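Monday, May. Bench 2, play kitchen for the Postside reading room

Started at 8:30, Ikhsan in at nine. Continuing from Friday's note on the kitchen we are reworking for Postside. They want it back on the floor before the summer program, so this week is fittings, surfaces and small parts, and paint only where it needs it.

The cabinet is square again. I pulled the back panel, cleaned the old glue out of the groove and reset it with new screws. The pilot holes at the bottom rail had been drilled too close to the edge and one had split, so I plugged it with a dowel and moved the screw inward. Clamped it for 2 hours while we did the doors.

Fridge doors: the lower one was rubbing at the bottom. Loosened both hinges, slid a strip of card underneath, retightened. It swings clear now. The upper handle had a quarter turn of play in it. Took the screws out, put a drop of thread lock on each and ran them back in by hand. Don't use the driver on these. Eyvindur stripped one on the last Premden unit and we had to wait a week for the replacement.

Decals next. The shopping list on the upper door is the one Ingeborg asked about. She wants to know whether children can write on it with chalk. I tried a corner of the spare sheet with ordinary chalk and it wrote faintly and left a ghost after wiping. A wax crayon was worse. My vote is to leave it as a printed decal and hang a small pad near the kitchen if they want lists. The water dispenser decal on the lower door had one lifted corner. Warmed it with the hair dryer on low, pressed it with a felt block, held it for a slow count. If it lifts again we cut a new one.

Backsplash: wiped with a damp cloth and a little dish soap. No solvent, the Nowakowski cleaner took color off a test scrap last month. The colors came up well, the yellow and purple triangles especially. Ikhsan went around the hooks with a cotton swab.

After lunch we set the accessories out to check that everything has a place and that the doors and hooks clear each other. Plates upright in the cubby, utensils on the hooks, the lidded pot on the right-hand burner.
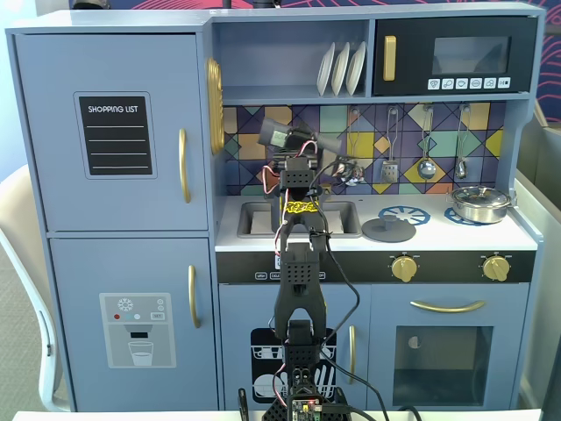
### Notes from the layout check

- Plates stand well enough in the cubby but they lean. A thin slatted insert would hold them straighter. Ikhsan will cut one from the leftover beech and leave it loose so it can be lifted out for cleaning.
- The slotted spatula and the ladle are fine on their hooks. All hooks got a tug test with the luggage scale and held.
- The pot handle points right. Turned to the front it sticks out past the counter at face height for a small child. I'll mention it to Renata for the care sheet.
- The gray pan lid has no pan. Check the Prurnus box before ordering. The knob on the lid was tight.
- The microwave door catches slightly when opened fast. Rubbed candle wax on the catch, better. Look again tomorrow.
- Button symbols on the microwave are still readable. Leave them.
- Sink basin lifts out for washing. One side sat high because of a paint drip on the rim of the cutout. Scraped and sanded with 240.

### Paint

Siamak mixed a small jar of the blue-gray to match the fridge side. First try dried too green. Second try is close enough that I can only find the patch when I look along the surface with the lamp. He wrote the recipe on the lid and I copied it into the color book. We have 700 ml of the base left, plenty for this and for the stools.

Touched up the kick strip and the lower front corner. The white countertop has fine scratches near the sink but none through the coating. Renata and I agreed to leave it alone, a recoat would mean masking both burner rings and they would never look as crisp again.

### Open

1. Plate insert (Ikhsan).
2. Find the pan or order one.
3. Microwave catch, second look.
4. Answer Ingeborg about the chalk.
5. Book the van with Eyvindur. It needs 4 blankets, and the kitchen has to travel standing up.

Stopped at 4:45. Dust extractor bag is nearly full, change it before anyone uses the sander.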